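Imcombe Parcel Label Records
A table of delivery labels copied out by hand, with notes on how the fields were filled in

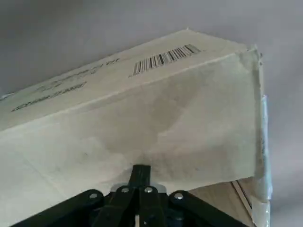 Last changed: 3 February 2024

What is in it

The main file, labels.csv, has 2,224 rows. Each row is one label from a parcel delivered to an address in Imcombe or Unosthorpe. It was put together to study how people and shops write addresses, and in particular how village names, house names and old county names are still used when the postcode would do the job alone.

There are two other files. places.csv lists the spellings of each place name that turned up, with the standard spelling beside it. changes.txt is a plain list of corrections.

Fields

label_id: a running number. Gaps are rows taken out at the request of the person who gave the label.
place_as_written: the village or town, exactly as on the label, including mistakes.
place_standard: the same place in its usual spelling.
house_style: one of number, name, both, none.
county: as written, or blank.
lines: how many lines the address took up.
print: hand, printed or mixed.
barcode: yes or no. The barcode's contents are not recorded.
month: the month of delivery, where the label showed one.

Names, street numbers and full postcodes were never typed in. The first half of the postcode was kept at first and then dropped, as a few lanes in Unosthorpe have so few houses that it gave too much away.

How the labels were gathered

Households kept their labels in an envelope and handed them over at the end of each month. 60 households took part, 25 of them in Unosthorpe. Labels that had been torn through the address were left out. So were shop returns, which carry the shop's address and tell us nothing about the village.

Every label was typed in by one person and checked by another. Where the two disagreed, the label was looked at again and the reading settled between them. If it still could not be read, the field says unclear. The paper labels were shredded after the second check.

Known problems

Rilten is counted as part of Imcombe on printed labels and as its own village on most handwritten ones. place_standard always gives Rilten, which makes it look more common than the labels would suggest. Use place_as_written if this matters to you.

The lines field is not reliable for the first two months. Some typists counted the postcode as a line and some did not. From May onwards it is always counted.

Farouk Close appears under both Imcombe and Unosthorpe. This is not a typing error — the road crosses the parish boundary.

Handwritten labels are few, and most of them come from the same small group of senders. They should not be taken as a fair sample of anything.

Using the files

All files are UTF-8 with commas between fields. Blank means nothing was written on the label; unclear means something was written and could not be read. Please keep the two apart, as some spreadsheet imports turn both into empty cells.

You may copy, change and share the files as long as you say where they came from. Please do not try to match rows to households.

Corrections

Send corrections to Hazem Ait Brahim with the label_id and the field name. Corrections to places.csv are welcome too, especially from people who live there.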